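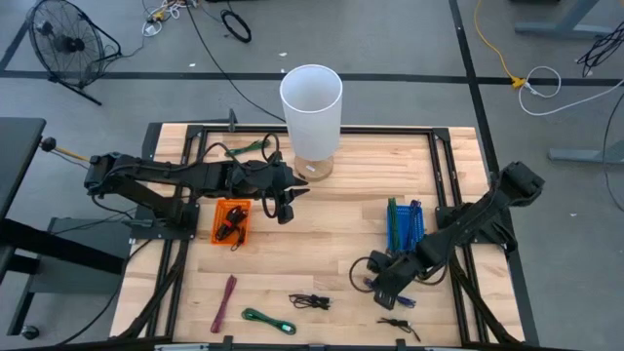
Cable night at the Pruvham club: two arms, two baskets and a good deal still on the table.

The rules of the Stivetti Round ran to 25 pages, of which Rosalie Mayrhofer had read the first and Arturo Greco had read the last. Between them they felt they had the gist. Cables go in baskets. Arms put them there. Humans keep their hands in their pockets.

"It doesn't say which cable goes in which basket," said Rosalie.

"It does on the last page," said Arturo. "Green in the blue one."

"Who writes these things?"

"Someone with a grudge against green."

Rosalie had named the left arm Fulla, after an aunt who also reached across tables for things that weren't hers. The right arm was called Kao, and belonged in spirit to Pui-shan Shek, who had written its code over the Christmas holidays and spoke of it the way other people speak of a gifted but moody horse.

"Kao doesn't like the maroon one," she said.

"Kao hasn't met the maroon one. It's on Fulla's side."

"Kao has seen it."

Miss Lo Presti, who taught them physics and had been given the club in exchange for getting out of netball, looked up from her marking. She asked if they were going to start before the building was locked. Arturo said they were calibrating. They were eating crisps, but it was a form of preparation.

Rosalie pressed the key. Fulla slid out towards the middle, opened its jaws above nothing at all, closed them with great tenderness, and carried the nothing to the orange basket.

"Beautiful," said Arturo.

"Log it," said Miss Lo Presti.

He wrote it down as attempt 281. Attempt 280 had been much the same, though with less feeling.

Then Kao went. It came down over the purple cable, stopped, and seemed to think. Pui-shan stood very still. The gripper shut, the arm rose, and the cable went up with it, swinging a little, all the way across to the blue basket.

"Purple," said Rosalie, after a moment. "In the blue."

Arturo turned to the last page. He read it through once, and then again more slowly, moving his lips.

"What does it say about purple?"

"Minus two," he said.

Pui-shan patted the edge of the table. "It wasn't told," she said, and reached for the crisps.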